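Local News | Repair & Reuse

Tusmont workshop starts taking in worn screen glass

Last updated: June 18, 2025

People in Tusmont who have a tablet with a marked or cracked front can now bring the glass to the Forkel repair workshop, where it will be sorted and, if it is good enough, used again.

The service opened this month in the former shoe shop on Wallin Street. It is run by Ingvild Backlund, who moved to the town nine years ago and has repaired phones and tablets at her kitchen table for most of that time. She has now a proper bench, good light and a lockable cupboard for parts.

Until now most of the old panels went in the garbage, Backlund says. A new tablet of the kind many families here buy costs $799, and a lot of owners give up on the old one when the front is damaged.

"They come in and say the tablet is dead, but it is only the glass that looks bad," she says. "I would like that they ask first."

Each panel is laid flat on a pale bench and looked over under the light. Small scratches are noted on a paper label – also specks, and any line that could be a crack. Panels with light wear are kept for practice in the evening repair course. The rest are stored until there is enough for a pickup by Vukitz, a recycling firm in the next valley, which wants at least 200 kilograms at a time.

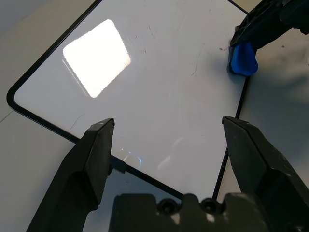 What is accepted

The workshop takes glass from tablets and phones in all sizes, with or without the black border. Scratches and short cracks are no problem. Glass that has broken in loose pieces should be wrapped in newspaper and put in a closed box, with the word "glass" written on the lid. Batteries are not accepted and must still go to the town depot.

It is free to leave glass. A check of a whole tablet costs $40, and this amount is taken off the bill if the owner decides for a repair.

The evening course begins in November. Names can be left at the counter from now on – there is one list for beginners and one for people who have opened a tablet before.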